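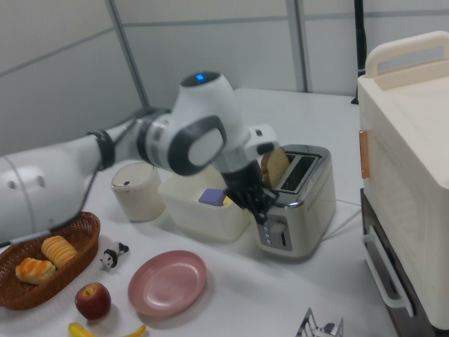 Notas de la ponencia: Corrosión por picaduras en aceros inoxidables ferríticos de pared fina

Duración prevista: 20 minutos más preguntas. Diapositivas 1 a 9.

Diapositiva 1. Título. Saludar, nombrar a Kamex como entidad que cedió las chapas. Pasar rápido.

Diapositiva 2. Alcance. Chapa laminada en frío, espesor inferior a un milímetro, acabado cepillado. Quedan fuera los dúplex y las soldaduras. Si preguntan por soldaduras, remitir al turno final.

Diapositiva 3. Capa pasiva. Recordar que el óxido de cromo tiene pocos nanómetros de espesor y se regenera en presencia de oxígeno. El cloruro la rompe de forma local, casi siempre en inclusiones de sulfuro de manganeso. No detenerse en la termodinámica; el diagrama de Pourbaix está en el anexo.

Diapositiva 4. Efecto del cepillado. Los surcos retienen electrolito y la rugosidad baja el potencial de picadura. La dirección del surco influye en el drenaje cuando la pieza se monta en vertical. Señalar la curva inferior de la gráfica y esperar unos segundos.

Diapositiva 5. Ensayo. Serie Reletti: 56 probetas. Serie Clovis: 61 probetas. Ambas en niebla salina neutra, con lavado previo en agua desionizada. Retirada a las 3000 horas. Una probeta de Clovis siguió hasta las 3472 horas por un error de etiquetado; no entra en la estadística, se muestra solo la micrografía.

Diapositiva 6. Resultados. Las picaduras se agrupan junto a los bordes cizallados. Leer la tabla por columnas: profundidad máxima primero, densidad después. Aclarar que la profundidad media no se da a propósito, el fallo por perforación depende del valor extremo. Ajuste de Gumbel, dos parámetros.

Diapositiva 7. Termocoloración. Por encima de 400 °C el óxido crece y el cromo se empobrece debajo. El decapado elimina las dos capas; el pulido mecánico suele dejar la segunda. Aquí acostumbra a haber preguntas sobre pastas decapantes. Respuesta corta: sirven, con enjuague abundante y control del pH.

Diapositiva 8. Método Czerwiński de inspección de bordes. Líquido penetrante, lupa de diez aumentos, registro por cuadrantes. Advertir de los falsos positivos en la rebaba.

Diapositiva 9. Pendiente: repetir con borde desbarbado y con un lote de mayor contenido en molibdeno. Las probetas se cortan en enero. Abrir turno de preguntas y dejar en pantalla la tabla de la 6.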